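Step 4. Moving your old mail into the new profile

Okay, so Garov is installed and your empty profile is sitting there waiting. Now we get to the part I put off for a month, moving the mail archive over. I did mine on a Tuesday evening and it went fine on the second try, so learn from my first one!

Before you start, close your mail program completely. I mean really close it (check the tray by the clock too), or the archive file stays locked and Garov just hangs at "Reading source."

1. Open Garov and click File, then Import Archive.

2. Pick your old archive file. If you have more than one, start with the smallest. My test file had 1,094 messages in it and took around 15 minutes on my old laptop.

3. On the next screen, choose Keep Folder Structure. The other choice dumps everything into one giant inbox, and yes, I did that the first time.

CAUTION: Don't point the import at the original file if it's your only copy. Copy it to another drive first and use the copy.

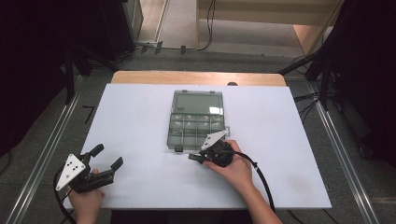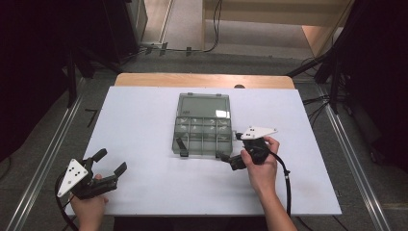

The organizer box, open on the white board.
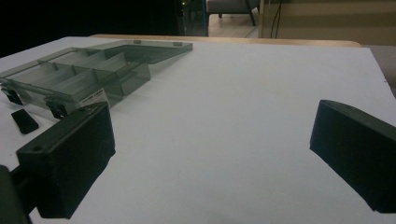
4. Set the message limit per batch. The default is 720 and I'd drop it to 80 if your machine is short on memory — slower, but mine stopped freezing after that.

5. Click Start and leave it alone. The progress bar likes to sit still for ages near the end while it builds the search index, so please don't cancel it there.

6. When you get the Finished message, open the log and look for any line that starts with SKIPPED. Those are usually messages with damaged attachments. Write down the subject lines and try them again one at a time with Import Single Message.

NOTE: Tomás Hegarty wrote to me that his sent mail came over with the wrong dates. If you see that too, go to Settings, Time Zone, pick your own zone by hand and run Rebuild Dates. Fixed it for him!

7. Start your mail program again and check a few folders you know well before you delete anything old.

Contacts get their own import, and I go through that one in Step 5.

Share this 15
Comments (80)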